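Booking site Uvska changes deposit rules after guest complaints

Guests who rent apartments through the booking site Uvska will soon get their damage deposit back in three days, the company said in a message to its hosts. Until now a host could keep the money for 14 days without giving any explanation.

The change comes after many complaints in Padeton, where the site is very popular with visitors in winter. One of the guests, Feven Gebru, told us that she paid a deposit of $800 for a small apartment near Wubshet station. When she left, the host wrote to her that a towel was missing and that the full deposit would stay with him. The towel was later found in the washing machine, but she waited until December for her money.

"I wrote to customer service three times," Gebru said. "Every time I received the same answer, that they are looking into it. I did not know if a real person was reading."

Under the new rules, a host who wants to keep any part of the deposit must send a photo of the damage and a receipt for the repair or the new item. If the host sends nothing in three days, the money goes back to the guest's card automatically. Guests will also be able to see the claim and answer it before a decision is made.

Not all hosts are happy. In an online group for owners in the Lurton district, several people wrote that the time is too short, especially when one group leaves in the morning and another arrives the same afternoon. Some of them asked if they can raise the cleaning fee instead. Uvska answered in the group that cleaning fees will be reviewed separately and did not say when.

The rules will apply only to new bookings. Guests who already have an open complaint must still wait for a decision under the old system.

Recent in Travel & Tech
Padeton airport bus gets a later last departure
What to check before you pay a cleaning fee
Wubshet station opens new luggage room
Lurton hosts ask for clearer tax forms

We use cookies to remember your settings. By continuing to read you accept our cookie policy. 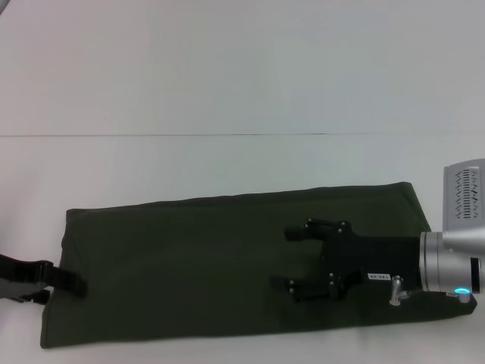
A green fabric bag on a white surface.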